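Getting two arms to stop fighting over the middle of the table

I've been meaning to write this up since July, when I finally got our two-arm cell planning properly and promised a few people on the Skostis forum I'd share the setup. It's a tutorial of sorts, so make a cuppa, because the config bit in the middle is fiddly.

What you need first: a working Skostis install, both arms calibrated to a common base frame, and a fixed camera you trust. I use Tendard for the planning scene and a little scheduler I call Espinoza, which decides who goes where and when. If you haven't got a common base frame yet, go and do that now. Everything below will behave very strangely otherwise (ask me how I spent a long weekend).

Step 1. Turn off the automatic workspace.
Tendard will happily guess the workspace from the reach of each arm, and the guess is far too generous. In the scene file set workspace_mode to manual, then give it the corners of your tabletop and a ceiling height. Do the walls as well, as flat boxes, even if you reckon the arms can't touch them. Elbows go to odd places when the planner is desperate.

Step 2. Split the table into zones.
I started with 2 zones, left and right, and it was hopeless. Anything near the centre line belonged to whichever arm asked first, and the other one sat there sulking until it timed out. What works for me is 8 zones, numbered from the back left, with the centre ones flagged as shared. Each shared zone gets a lock. An arm has to hold the lock before Espinoza will let it plan a path through, and it gives the lock back once the gripper is above the clearance height - not when the trajectory finishes. Get that wrong and your cycle time goes out the window.
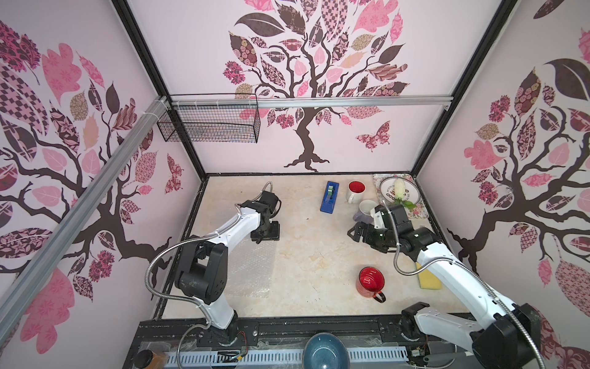

Object padding is the next thing to sort out, and it's where I changed my mind the most. Tendard puts the same margin around every object by default, which sounds sensible until you're working in clutter. Use the per-class overrides instead. I give soft things like the yellow sponge hardly any padding, because a light brush against one does no harm, and mugs get a fair bit more. Mugs also need a separate pose entry for lying down. The red one on its side is the case to test with, as an upright mug template will put the handle somewhere it isn't and your grasp candidates will all be rubbish. Bubble wrap I leave out of the collision scene altogether and handle as a patch on the table with a raised floor height. Depth readings on clear plastic are too jumpy to build a mesh from, at least with my camera.

Step 3. Write the overrides.
They live in padding.yaml, next to the scene file. One line per class, value in millimetres. Mine has 5 for soft items, and I left the default alone for everything I hadn't tested yet. Reload with the scene service and not by restarting the node, or you'll lose your zone locks and both arms will think they own the table. Colourful language may follow.

Step 4. Dry run in the viewer.
Turn on the swept volume display and send both arms to shared zones with the same request time. You want to see one path appear, then the second one only after the lock is released. If both show up together, check that the zone names match between Tendard and Espinoza. They're case sensitive, and neither program will warn you.

Step 5. Run it slowly on the real arms.
Start at low speed with your hand on the stop button. I left mine cycling on the Skekness test script and got through 551 handovers before the first lock timeout, and that was a stale camera frame, so I was pretty chuffed! Log the timestamps for every lock request and release while you do it. You'll want them when you start tuning the clearance height, and I'd drop that a little at a time.

If you're on the older Skostis branch, the scene service has a different name and you'll need to change it in the launch file as well.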